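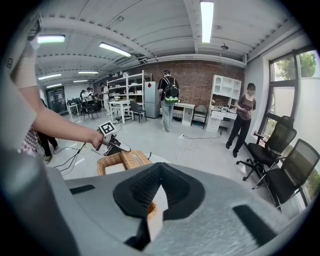 Posted by the Prercombe workshop team, 5 February 2026

Progress on the hand-held grippers for Folten

A really good month! The front gripper in the pair now has the ribbed black Oravec fingers, and we've moved on to trying them over the wicker baskets. The textured inner faces are easy to wipe clean, so we do that every 10 runs and check the tips for nicks while we're there.

Finger screws get retightened at 1,000 grips. We found one working loose in January and haven't had a repeat. The Govix calibration is down to 19 minutes a pair, which we're delighted with.

Still to do in February: spare fingers, a shorter cable run across the floor, and a proper log sheet for the second gripper.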